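Boletim Flidulier – Cozinha e arrumação
23 de dezembro

Escorredores verticais de pinos: espaçamento, ordem de carga e pratos de cor mate

O escorredor Lerus entra no catálogo na sequência dos pedidos recebidos desde maio. Trata-se de um modelo de bancada, em madeira, com travessa inferior de apoio, travessa superior e duas filas de pinos verticais. O prato entra de lado, assenta o bordo na base e encosta aos pinos. Não há tabuleiro de recolha incluído; quem o usar junto ao lava-loiça deve prever um pano ou uma base própria.

Nesta nota tratamos apenas de pratos redondos. Taças e travessas ovais ficam para o próximo boletim, depois de concluída a comparação com o modelo Jesance. 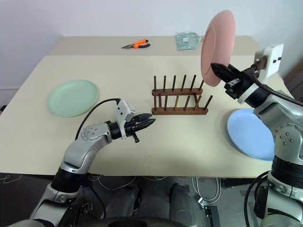 Escorredor de madeira escura ainda sem pratos, com as peças verde-menta, azul-clara e rosa-salmão.

O espaçamento útil entre pinos é de 34 mm. Um prato raso entra sem contacto com o vizinho; um prato com bordo levantado pede mais atenção, pois a espessura a considerar é a altura total da peça e não a da parede. Recomendamos medir com o prato pousado numa superfície plana, da mesa ao ponto mais alto do bordo. Se a medida passar dos 34 mm, deixa-se um intervalo livre entre peças.

Ordem de carga recomendada:

Primeiro os pratos de maior diâmetro, numa das extremidades.
Depois os restantes, por diâmetro decrescente, sempre com a face voltada para o mesmo lado.
A retirada faz-se pela ordem inversa.

O prato deve descer na vertical até tocar na base. Quando entra inclinado, o bordo pode prender num pino da fila da frente e a peça fica apoiada em dois pontos apenas. Convém verificar o assentamento antes de largar. 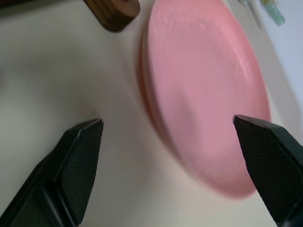
Prato rosa pousado na mesa: bordo pouco alto, centro pouco fundo, acabamento ligeiramente mate.

Quanto aos acabamentos mate, a série Yousafzai em tons pastel suscitou várias perguntas sobre marcas de fricção. Os traços acinzentados que surgem em algumas superfícies claras são, em regra, depósito de metal dos talheres e saem com pasta de limpeza suave. A madeira dos pinos não os provoca. O que pode manchar o bordo é a água parada no ponto de apoio, sobretudo com água muito calcária: 5 minutos de escorrimento e uma passagem de pano resolvem a maior parte dos casos.

Manutenção da madeira: limpar com pano húmido, secar ao ar e aplicar óleo mineral de uso alimentar quando a superfície perder o tom. Não vai à máquina. Depois de oleado, o escorredor repousa 48 horas antes de voltar a receber loiça.

Os pinos de substituição encomendam-se à unidade, com a referência 1276, pela página de peças do catálogo.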